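Towels: the new folding table, and how we'd like them done

The folding table in the Etari laundry room is in use as of this month. It replaces the ironing board and the top of the dryer, and it is meant for towels first and everything else second. Anyone on the linen rota should read this item before their next turn, including those who have been doing it for years, as a few things have changed.

The main change is the fold. Until now each of us folded the way we did at home, and the shelves showed it. Marta Bondarchuk measured the shelves in the guest corridor and found that a bath towel folded in half twice and then in thirds fits with the door closed. Folded in quarters, it does not. So it is halves, halves again, and thirds from now on.

Towels come to the table straight from the basket, one at a time. Please don't tip the whole load out. A full load on the table slides off the far side, and then it has to be washed again.
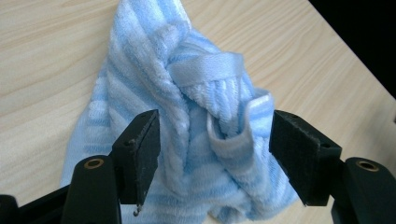 Finding the hem is the first job with any towel. Take hold of a corner, not the middle, and follow the edge along until you reach the next corner. On the blue and white striped ones the hem is a flat, smooth band and feels quite different from the looped part, so you can find it by touch even when the towel is bunched up in a heap. Once you have two corners on the same short side, lift, give it one good shake, and lay it down flat with the stripes straight. If the stripes are running off at an angle, the fold will be crooked too, and it is quicker to lift it and start over than to tug at it.

Smooth the towel from the center out with the flat of your hand. Then fold long side to long side, short side to short side, and finish in thirds. The last folded edge faces the corridor when it goes on the shelf. Preben Damgaard asked whether hand towels are done the same way. They are folded in half twice only, and they go on the lower shelf.

A word about dampness. Terry cloth can feel dry on the outside and still be damp along the hem, where the fabric is thicker. Check the hem before you fold. A damp towel goes over the rail by the window – it does not go back in the dryer with the next load, and it does not go on the shelf "for now." We lost a stack to mildew in the fall that way.

Labels are the other thing. The older towels have a Fluda laundry mark inked on the hem, and the newer ones from Nechyporuk came without any. Miroslava Panasiuk is marking those as they come through the wash. If you find one with no mark, fold it as usual and leave it at the end of the table for her. The linen count in February came to 532 pieces, of which 68 were bath towels, and we would like the next count to match.
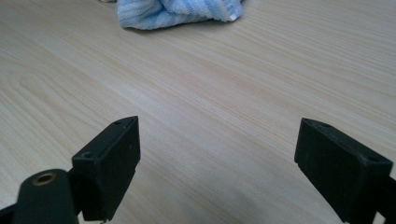
A blue towel on the folding table, waiting its turn.

The tabletop needs very little care. Wipe it with a dry cloth before you start, and with a barely damp one if someone has spilled detergent. No spray polish, please. It gets into the towels and they stop absorbing water. Hot irons stay on the ironing board, which has moved to the hall closet, behind the folding chairs.

Please also keep the table clear of cups. The shelf beside the door will hold a coffee, and Dzintra Sepp has put a tray there for the things that turn up in pockets. The tray is emptied on Wednesday evening. Coins that have not been claimed by then go into the jar for clothespins.

Worn towels should be set aside as you come across them. A frayed hem can be mended, and Hryhorii Symonenko is willing to run them through his machine if they are left in the Pirby bag on the hook. A towel that has gone thin in the middle is not worth mending and can go in the rag bin. If you are not sure which kind you have, hold it up to the window. If you can see the window frame through it, it is a rag.

The linen rota for the next two months is pinned up inside the laundry room door. There are still two gaps in the morning column. Each turn takes less than an hour, and the dryer should be finished by 9:30, so there is no need to come earlier than that. Write your name in pencil, and if you swap with someone, please change it on the sheet as well.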